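4. First run of the arm in the kitchen scene

This section is for new members of the Prollix robotics club. Please finish section 3 before.

1. Start the simulator and open the scene "Ivinmont kitchen".
2. Wait until the arm is loaded. On older laptops this can take 35 seconds.
3. Set the speed to 20 percent. Do not change it in the first run.
4. Press Home, then choose the brown dish as the target.

Caution: the pitcher stands on the same island. Keep the arm on the dish side — a collision stops the run and you must load the scene again.

5. Lower the gripper in small steps until it is just above the dish.

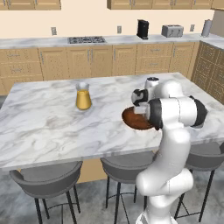

6. Save the position under your own name before you close the gripper.

Note: If the Save button is gray, the arm is still moving. For other problems write to Kaisu Nurmi.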